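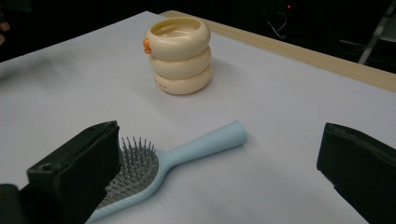 Finger pads should be changed on a schedule. Most shops I know change them when the grip starts to fail, and I think that is a mistake.

A worn pad does not fail all at once. It still holds a box fine. Then you give it a brush handle or anything else smooth and rounded, and it slips one time in five, and people spend the afternoon in the software looking for the cause. We did this at Stelari in August. Zhenhua Du went through 144 logged grasps before Lindalva Sampaio took a finger off and laid it next to a new one. The old pad had a shallow dish in it.

Farhad Tehrani argues that a schedule throws away good pads. It does, a few. Pads are cheap and take two screws - an afternoon of three people is neither.

My other complaint is that pads get changed one at a time. Change both. An old pad facing a new one pushes the part off center, and then somebody recalibrates around it. Write the date on the back of each pad before it goes on, and check the opening width afterward with the same object every time.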